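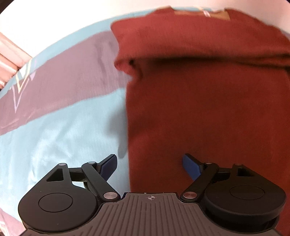 Pivot joint

A pivot joint, also called a pin joint, is a connection between two parts that lets one turn against the other around a single line. It is one of the oldest and most common joints in mechanical work. Door hinges, scissors, folding chairs, pliers and bicycle chains all depend on it.

Construction

The simplest form has a hole in each part and a pin passed through both. The pin may be held by a head, a washer, a spring clip or a flattened end. In some designs the pin is fixed in one part and turns in the other. In others it floats freely in both and is kept in place only by its end caps.

Pins are usually made of steel or brass. The hole is drilled slightly larger than the pin so that it can turn. The difference between the two sizes is called clearance. Too little causes binding, and too much lets the joint rattle. Joints that carry heavy loads often have a bushing, a sleeve of softer metal or plastic that wears in place of the main parts and can be replaced.

Use in linkages

Several bars joined by pins form a linkage. The four-bar linkage is the best known and appears in windshield wipers, locking pliers and desk lamps. When opposite bars are equal in length and form a parallelogram, the two bars that face each other stay parallel as the linkage swings. Toolboxes with trays that lift and spread as the lid opens work this way.

Wear and care

Dirt is the main cause of early wear. Grit caught between pin and hole acts as an abrasive, and the hole slowly becomes oval. Light oil suits small indoor joints, while grease is used on farm and garden equipment. Plastic bushings are often run dry.

A worn joint can be repaired by reaming the hole round again and fitting a larger pin, or by pressing in a new bushing.

Regional history

In the river town of Trakov, pin-jointed gates were used on the grain canals before cast hinges became common. The surviving gate at Jistbridge has 9 iron pins, 2 of which are later replacements. It spans a channel 5 meters wide and is closed each December for cleaning. The Pandon foundry supplied most of the ironwork in the district and at its height employed 200 people. Its pattern books are kept at the Nasution Library.

See also

Hinge
Bushing
Clevis
Four-bar linkage
Universal joint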